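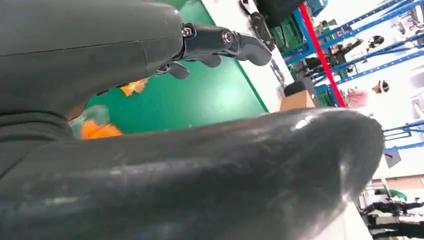 Home Topics Courts & Police Ask Log in

How do I get a copy of a police report for a burglary at my address?

Posted by Nanami Shimada, 2018-04-22

My detached garage in Korside was broken into and an officer took a report at the door. I have the case number. The insurer wants the full report, and the records desk will only release a one-page summary. Is there a form I missed?

Ivars Avotiņš

The summary is the public part. The narrative and property list are usually held back while the case is open, but a named victim can ask for them separately. Check the box for "involved party" on the records request and attach a copy of your ID.

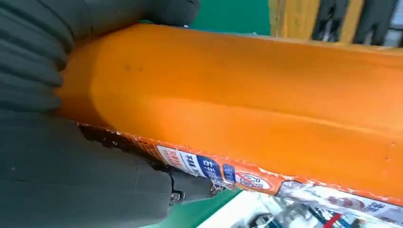
Processing took 15 business days for mine, filed in September. The fee was $3 plus copies. If they deny it, the denial should cite a section of the records law. Keep that letter. My adjuster accepted it along with the summary and opened the claim.

Also to send with the request:

- case number and date of the report
- serial numbers of stolen items, if you have them

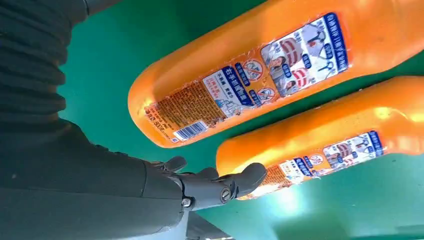 - the insurer's claim number and the adjuster's fax

grilum115

just call the officer, number is on the card they left. mine emailed it the same day. different county though so no idea about Korside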